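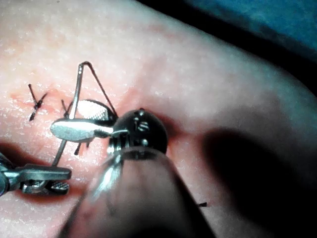

One family wrote to us in August that our letters were the first hospital mail they had ever read to the end. We have that printed out and taped above the kettle.

Home | About | Families | Give | Contact

About Skornis

Skornis helps living kidney donors with everything except the kidney. We cover parking, bus fare, lost wages and the odd dog sitter for people in Endosthorpe and Kanaan who have agreed to give an organ to somebody and then discovered that the garage charges by the hour.

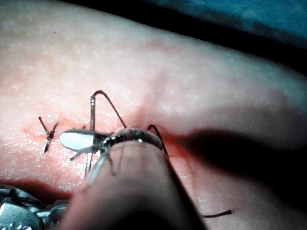

Stitches, close up.

We began with 9 donors and one borrowed desk. Last year we helped 80, and the desk is still borrowed.

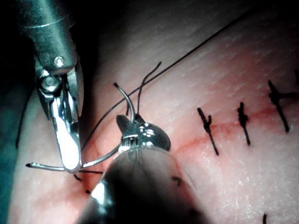 What we do

Our grants are paid within two weeks. The form is 2 pages long; it used to be 20, and we are sorry. Zikatus, our phone line, pairs new donors with people who have been through it and will tell you which pants to pack (loose ones).

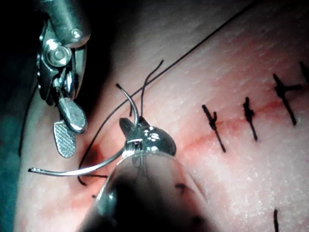 Two instruments at the practice surface.

We don't give medical advice, match donors or lobby your brother-in-law. Call before 4 p.m. if you want a person, after that if you prefer the machine.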